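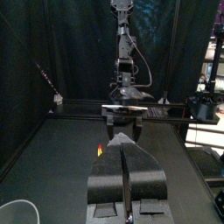
Bench 2, dark tabletop.

August 9, 2024

Çınar graphic novel, part 1 - proofs back from Ravetti. 162 pages, trim ok. Gutter too tight on the double spreads, lettering dissapears into the spine in the market chapter. Asked Kwan-ho to nudge balloons out, he wants to redo the whole spread. No.

Spine glue: second batch holds, first one cracked when opened flat. Keep the May recipe.

Print run still 800. Nermin wants more, Larkside won't pay for it.

Blurb too long for back cover - cut last two sentences. ISBN box moved left, check agian w/ Şengül before files go out.

To do: cover blacks, page 2 credits (Uçar needs the cedilla).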